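Groltska cell, bimanual table unit – notebook
17/02/2026
Entry by Lefteris Karagiannis, with remarks from Inese Zariņš

State at start

Picked up from the December list. Open points were: right wrist camera drops out, left gripper closes late, fingertip pads wear unevenly, table covering has lifted again. I wanted to close the first two and leave the others for Inese, but the camera took most of the morning.

Power on was normal. Both arms went through the joint check without a fault. The left arm complained once about the stored home position, the same message as in December. I cleared it, moved the arm by hand to the home marks, saved again, switched off and on. No message the second time. I don't trust it yet. If it returns, please write down which joint is shown and do not only clear it.

Right wrist camera

The symptom: picture from the right wrist freezes when the forearm rolls past a certain angle, then comes back after one or two seconds, or does not come back until the driver is restarted. Inese thought of the USB hub. I changed the port, then changed the hub, and the fault stayed with the right camera. I swapped the camera modules left and right. The fault stayed on the right side. So the module is good and I went to the cable.

With the arm powered down I rolled the wrist slowly by hand and felt the cable pull at the plug near the end of travel. The loop that was left for it was too short. Somebody (I think me) had tied it close to the forearm to keep it out of the view of the head camera, and with the wrist turned over there was nothing left to give. The plug was not broken, but it sat a little crooked.

What I did:
Cut the tie at the forearm.
Pushed the plug home and checked it does not rock.
Left a bigger loop beside the forearm, so it hangs down past the wrist and follows the roll.
Rolled the wrist to both ends by hand, then under power at slow speed.
Ran 50 rolls with the picture recording. No freeze.

It is ugly and the loose length can touch things on the table. For the moment I prefer this to a frozen picture. A proper solution is a clip on the translucent bracket that holds the cable near the plug and lets the loop free behind it. Inese has a drawing of a similar clip from the Bodin arm, to be changed for this camera.

Remark IZ: please do not use tape for this, not even for one day. The glue stays on the bracket and I clean it every time.

Left gripper closes late

The delay is easy to hear if both grippers get the same close command. I first suspected the motor. Then I compared the settings and found the left side running with the old speed limit from the Imus trials, 92 in the file against 200 on the right side. I do not know who left it so, and there is no note. Set to 200, saved the file under the same name, kept the old one in the archive folder.

After this the two sides close together as far as I can judge by ear. The fingers of the left gripper still have a small play at the root. I tightened the two screws I can reach without taking the finger off. The play is less but not gone. When we next have the finger off, look at the bushing.

Fingertips and pads

Checked the lattice fingers on both sides for cracks, with a lamp, bending them lightly. Nothing found. The lattice does collect crumbs from tape and packaging, and if a crumb sits in the corner of a cell the finger does not bend evenly. A dry brush is enough. No alcohol on the fingers, it makes the surface dull and we don't know what else it does.

Pads: Drornent sent a new bag, softer than the last ones. I have not fitted them, I want first to finish the old set so that the results before and after the cable work can be compared.

Fingertip meeting check

We do this after every work on wrist or gripper, and after any message about the home position. It is not in the manual from Drornent, so I write it again as people ask:

1. Bring both arms to the ready pose over the middle of the table.
2. Open both grippers fully, then close to the small-part setting.
3. Put a small soft piece between the fingertips, and bring the two grippers together with the jog, slow speed only.
4. Look from the head camera and from the side. The tips should meet at the same height. If one side is lower, correct the wrist, not the elbow.
5. Hold, and check that both wrist cameras still give a picture.

First try the right tips were lower by almost 2 mm. Corrected at the wrist and repeated. Second try good, and I used a yellow piece for it as it is easy to see against the black fingers.
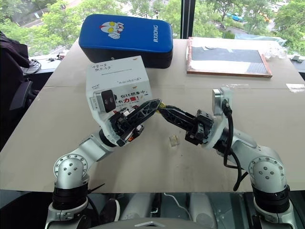 Table and surroundings

The covering has a seam across it and the parts catch there when they are pushed. Tape on it works for some days and then the edge rolls up. Inese wants to replace the whole covering and I agree, but it must be the same color, or the head camera exposure has to be set again.

Daylight from the windows changes a lot between morning and afternoon. For the camera checks, note the time in the log.

Remark IZ: chairs away from the table before jogging the arms, please. The armrest is just high enough to be in the way of the left elbow.

Open for next time

Cable clip for right wrist camera – Inese, drawing from Bodin
Left finger play, look at bushing – Lefteris
Home position message left arm, watch
New covering, ask for sample of the same color
Pads from Drornent, fit after the old set is finished
Ask who changed the speed limit in the left gripper file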